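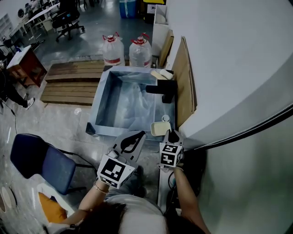

Fig. 1. A shallow tray on the floor, seen from overhead.

Unit 4: How Big Is a Room, Anyway?

Okay, welcome back! Last time I rambled on about doors and ran out of time, so we're starting with the bit I skipped, which is floor area and why people are so bad at guessing it. I include myself. When I moved into my first place on Olivares Street I was sure I could fit a couch, a dining table and a piano in the front room. I got the couch in.

Some words first, and please use them the way I do on the quiz. Gross area is everything inside the outer walls, closets and stairs and all. Net area is what you can stand on and use. Clear area is net area minus the furniture and the space you need to get around it. Most arguments between designers and clients come from one side saying gross and the other side hearing clear (I've been on both ends of that one).

So, the Savar Hall exercise. You have the plan in your packet. The hall is listed at 1384 square feet gross. Before you touch a calculator, write down what you think the clear area is with the tables set for dinner. Keep that number, even if you hate it. Then work it out properly:

Take off the two closets and the stair.
Take off the tables, using their full size and not just the legs.
Take off 3 feet all the way around each table for chairs and walking. Where two of these strips overlap, only count the overlap once! This trips up half the class every year.

What's left is usually a shock. Bring both numbers to class and we'll put them all on the board.

Now, a room can have plenty of clear area and still feel cramped. Ceiling height does some of it, and so does where the windows are. But the big one for me is the longest line of sight. Stand in the doorway and look for the farthest thing you can see without moving. In the Plerkus house (slides from unit 2) the living room is tiny, and you don't mind at all, as you're looking straight through it to the yard. The Tivosar apartment has a bigger living room, and everyone who walks in says it feels like a waiting room. Same sort of furniture, same paint, a wall in the wrong place.

For next time, measure a room you use every day. A tape is best, but pacing is fine if you check your pace against a tape first. Draw it on one sheet, mark the longest line of sight, and give me 7 sentences on how the room feels in the morning and how it feels after dark. I really do read these and they're my favorite part of the course.

The sketch is worth 15 points. Neatness doesn't count, but please write the dimensions big enough that I can read them without my glasses.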